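Talks > Robot Learning > Speaker notes

Speaker notes: What the folding numbers do and don't say
March 15, 2026 – by the Plandano evaluation group

Opening. Skip the usual intro, they have the program. Start with the claim people came to hear: more demonstrations collected with hand-held grippers, better folding policy. Say plainly that I believed it in September and believe about half of it now.

Slide 2. What we collected. 3,166 demonstrations of cloth folding, all done by people holding a pair of grippers. No robot arm in the loop during collection. We called the set Skusix. After filtering we trained on 1,049 of them. Pause here. Somebody will do the division and see that two thirds went in the bin. Let them.

Why so many dropped: lost tracking, one gripper out of view for too long, or the person gave up on the fold and started over. The last kind bothers me most. Starting over is what a person does when the shirt goes wrong, and we removed it. So the policy has hardly seen a shirt going wrong.

Slide 3. One moment from a demonstration. Leave it up for a while, don't talk over it right away. 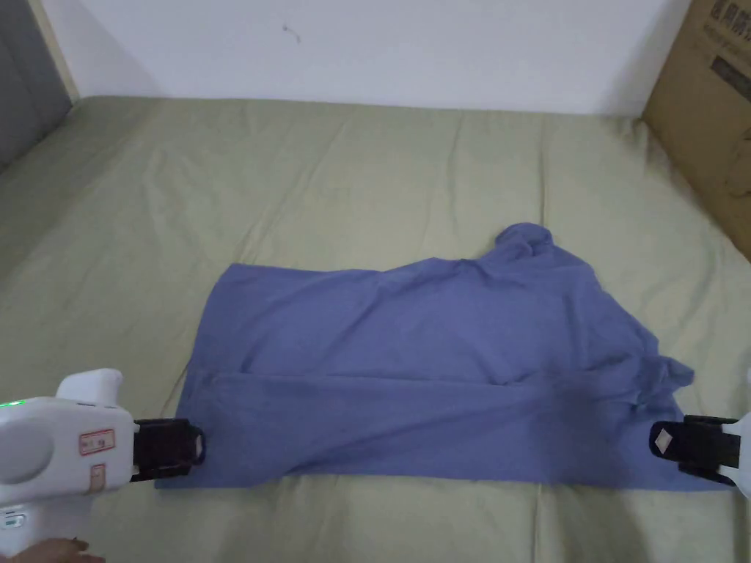
Slide 3: Both bottom corners held, fold in progress, bed as work surface.

Ask the room where the next grasp should go. Wait for answers. People usually disagree, and that is the point of the slide. The upper right is bunched up and I can't say for certain if it's collar or sleeve. A labeler has the same trouble. Our fold score assumes someone can find the garment's outline, and with fabric this wrinkled two labelers can draw two outlines and both have a case.

Also mention the bed. Much of the folding literature uses a flat, bare table. A sheet wrinkles and gives under the cloth, and the jaws can pick up sheet along with shirt. We wanted homes in the data and I'd make that choice again, but it means our numbers shouldn't sit in the same column as tabletop numbers. (The Ghasemi benchmark does put them in the same column. Be polite.)

Slide 4. The result. On the Jerau test rig, 16 garments the policy had never seen, 12 folded to our standard. That is the number in the abstract. Read it out, then read out our standard: final shape inside the labeled outline, within tolerance, no time limit. Several of those successes took so long that I would have walked off and done it by hand.

With 16 garments, one shirt changing sides moves the headline by more than six points. We did not repeat each garment enough times to know how often one changes sides. We should have. Don't soften this.

Slide 5. Does more data help? Show the curve. It goes up, then flattens well before we run out of demonstrations. Two readings. Either the task is nearly solved at this difficulty, or the later demonstrations look too much like the early ones. I lean to the second – same few people, same habits, nearly always bottom corners first. I can't prove it from this set. If someone asks for the per-person breakdown, it's in the backup slides and it isn't pretty.

Slide 6. What I'd want before believing a folding paper, ours included. How many demonstrations were thrown out and on what grounds. Who did the scoring and whether they knew which policy they were scoring. Repeats per garment. At least one surface that isn't a table.

If short on time, drop slide 5 and keep slide 6.

Likely question: are hand-held grippers a bad idea, then? No. They're cheap to run and people get comfortable with them fast. My complaint is with the scoring. A wrist turns in ways our arm can't follow, and we only check that after training, when it's too late to ask for another take.

Likely question: will we release the rejected demonstrations? Yes, with the rejection reasons attached. Don't promise a date.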